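Busside Help > Guides > Grender luggage scale > Section 2: Setting up and weighing a soft bag

Section 2: Setting up and weighing a soft bag
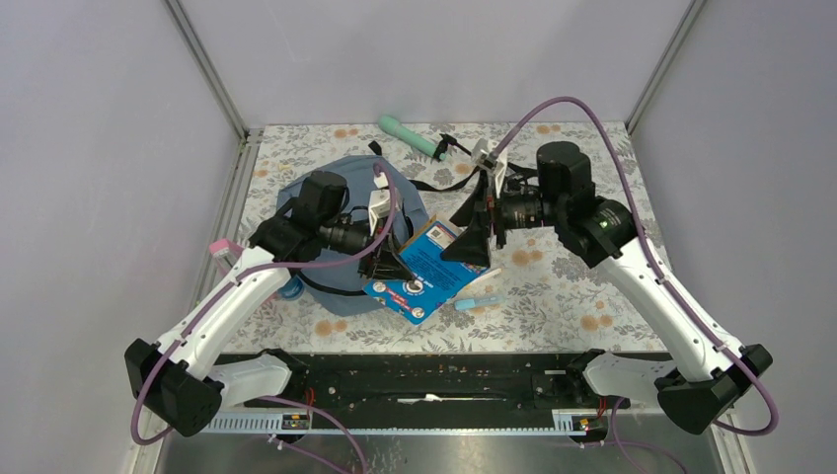
Dark slate-blue fabric bag and a blue printed card.

This section covers the Grender hanging scale with the strap and hook (model 2838). The version with the carabiner has a different button layout and you will want the separate guide for that. The booklet in the box says the scale is ready to use straight away. We have our doubts, and suggest you go through the steps below before trusting it with an airline's limit.

Before you start

You will need the scale, the battery, a small coin, and something sealed with its weight printed on the packet. A bag of flour or sugar will do. The booklet recommends a "certified reference weight", which very few households own and which you don't need for checking a suitcase.

Note: The weight printed on a packet is usually the weight of the contents. The packet itself adds a little, and a glass jar adds a great deal. Use paper or thin plastic packets for the check.

Fitting the battery

1. Turn the scale over and find the round cover. Turn the cover with the coin, anticlockwise, until the two marks line up.

2. Lift the cover off. If there is a clear plastic tab under it, pull the tab out completely. A torn end left behind will give you a display that comes on and goes off as you move the scale.

3. Put the battery in with the plus sign facing you. It should sit flat under the metal clip.

4. Refit the cover and turn it clockwise until it stops. Do not force it past the stop. The lugs are thin and no spare covers are sold.

Caution: Button batteries are dangerous if swallowed. Keep new and used ones away from small children, and get medical help at once if you think one has been swallowed, even if the child seems well.

The packaging claims a battery life of "years". It doesn't say how many, or how often you are supposed to be weighing things. Take a spare if you are going away for long.

Setting the units

1. Press and hold the power button until the display shows a row of dashes, then let go.

2. Press the unit button once for kilograms, again for pounds, and again for the jin setting. Stop when you see the one you want.

3. Leave the scale alone until it shows zero. It saves the unit when it switches itself off.

Note: In theory the setting survives a battery change. Ours has gone back to pounds more than once. Look at the unit every time you weigh something, particularly if the number surprises you in a pleasant way.

Checking the reading

1. Put the sealed packet in a light carrier bag and tie the handles in a loop.

2. Switch the scale on and wait for zero with nothing on the hook. If it starts at anything other than zero, press the power button briefly to reset it.

3. Hang the bag from the hook, hold the grip level and stand still. The display flickers, then locks and beeps.

4. Write down the reading. Take the bag off, let the scale return to zero and do it again.

5. Compare the readings with each other first, and only then with the packet. A scale that is wrong by the same amount each time can be lived with. One that wanders can't.

Light loads are hard on this type of scale. It is built for suitcases, and a single packet of sugar sits near the bottom of its range, where the makers promise least. If the first check is poor, hang several packets together before you send the scale back.

We do not recommend the calibration mode. It is described on a folded slip in the box, and it asks for a heavy weight that must be exactly right. If your weight isn't right, you have taught the scale to be wrong, and there is no way back to the factory setting that we have found. Vandana Singhal, who looks after returns at Busside, says most of the "faulty" scales she sees have been through it.

Weighing a soft bag

A fabric bag is more awkward than a hard case. It sags, it swings, and the weight ends up wherever the heaviest thing has slid to.

1. Close every zip and flap. Anything that dangles, such as a loose shoulder strap, should be tucked in or clipped up. If it rests on the floor while you lift, it isn't being weighed.

2. Put the heavy things at the bottom, in the middle. This makes no difference to the total but a good deal of difference to the swinging.

3. Bring both carrying handles together and pass the scale's strap through both loops. Using one handle tips the bag over and may pull the stitching.

4. Clip the strap back on to the hook and tug it. The hook should close fully, with no gap at the tip.

5. Stand with your feet apart, hold the grip in both hands and lift straight up with bent knees. The bag only needs to clear the floor.

6. Hold still until the beep, lower the bag, and then read the display. The reading stays locked, so there is no need to crane your neck while holding the weight.

7. Repeat once. If the readings disagree by more than you like, use the higher one. The check-in desk will.

Caution: Do not lift above waist height, and do not swing the bag round to show somebody the display. If lifting is a problem for you, hang the scale from a strong fixed bar and have somebody else raise the bag to it. A door handle is not a strong fixed bar.

Caution: Keep your feet out from under the bag. The strap is sewn, and sewing fails.

Labels and cards

Put a card with your name and contact details inside the bag as well as on the outside tag. Outside tags come off. The maker's leaflet makes a great deal of its own printed tag, sold separately, but a plain piece of card in an inner pocket does the same work and costs nothing. Leave your home address off the outside - a phone number or email address is enough.

If you use a card, put it in before the final weighing. It won't change the reading. The point is that you will then close the bag and leave it closed.

Allowing for error

The box gives the accuracy in large print and the conditions in very small print. The conditions are a still load, a level grip and a room at normal temperature, which describes a laboratory better than a hallway at five in the morning. Airport scales are checked, yours isn't, and no one at the desk will be interested in what it said.

Leave yourself a margin. Dirk Verhoeven, who wrote the first version of this guide, packed to the exact limit for a trip in March and paid the excess. A bag with 800 grams to spare is a dull bag, but it goes through. If the airline also has a size limit, measure the bag when it is full. Soft bags bulge, and the size on the shop label was taken when it was flat and empty.

Bags also gain weight on the way home. Damp towels are the usual cause, followed by bottles. Weigh again before you leave.

If something goes wrong

Display blank: Check the plastic tab, then the battery, then which way up the battery is. In that order.

Display shows "Lo": The battery is low. The scale may go on giving readings for a while. Do not believe them.

Display shows "Err" or "EEEE": The load is too heavy. Put it down straight away, then split the bag. Check that the scale returns to zero afterwards. If it doesn't, it may have been strained, and we would replace it.

Reading never locks: The bag is swinging, or you are. Rest and try again. If it still won't lock when hung from a fixed bar, the fault is in the scale.

Reading drifts after coming in from the cold: Leave it indoors for an hour. The leaflet denies that this happens. Parvaneh Talebi has tried it with three of them from a car boot in winter and it happened every time.

Storing the scale

Wipe it with a dry cloth. Do not store it with the strap under tension or with anything hanging from the hook. If you won't be using it for several months, take the battery out and tape over both sides before putting it away.

The blister pack also carries a tick box for an extended guarantee. Read the terms before you pay for it. The strap, the hook and the battery cover are all left out, and those are the parts that break.

Section last checked 4 July 2018.

Related guides
Section 1: What is in the box and what isn't
Section 3: Weighing hard cases and pushchairs
Grender carabiner model: button layout
Marnard kitchen scale: turning off the beep
Qureshi travel padlock: setting the code
Packing cubes: do they save any room?

Contact Busside Help | Copyright Busside | Back to top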